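Putting out snacks for tomorrow, a thread, for the three of you who asked how I do it 🧵

**1/** So it's 19th May, a Sunday, and I've got people coming by all day tomorrow. Not a dinner! Just snacks on one table and you grab what you want. My whole budget thinking goes into this table, I'm not even kidding.

**2/** Trays first, food second. I used to open everything and then go hunting for something to put it on, and the counter was a disaster by the end. Now every tray and basket is picked before a single bag gets moved. A big white plastic one is my favorite because it wipes clean in 2 seconds and orange stuff looks so good next to it.

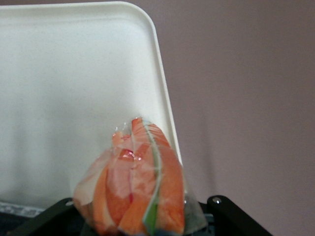 **3/** Baskets! I love a basket. Wicker makes a pile of wrapped snacks look like you tried. The round one came from Zalitz, on sale, and I should have bought more of them. Round for the little golden things, white tray for the crispy rice-style bars. Everything stays in its wrapper, so whatever's left goes right back in the cupboard.

**4/** Toon Van Wijk asked me last time if you can put a foil container straight on the table. You can, but set it in a basket! It looks nicer and you can carry it by the basket. Lid stays on till people show up.

**5/** Drinks go up on steps. I was so against buying a stand just for bottles (where do you even store it the rest of the year) and then I tried one and okay, fine, I get it. Two rows of Coke, the back row higher, and people can see what's there without knocking the front ones over.
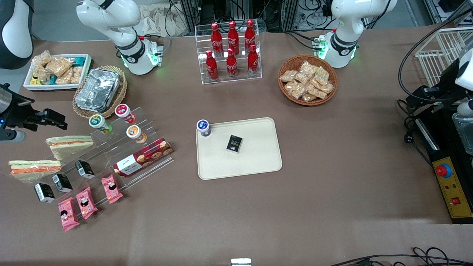 **6/** I like to leave room in the middle for the beige tray. That one's my "whatever" tray, it gets the odds and ends, and I keep changing my mind about it right up to the last minute. Rainer Lenz says I should just leave it alone. Rainer has never hosted anything in his life lol

**7/** Still on my list for tonight: napkins, ice, a bowl for empty wrappers. I forgot the wrapper bowl last time and was finding little bits of plastic behind the couch until June.

**8/** If you're coming tomorrow, bring cups! I have mugs and that's pretty much it. And someone please text me if you want something salty, I'm going to the store before they close anyway.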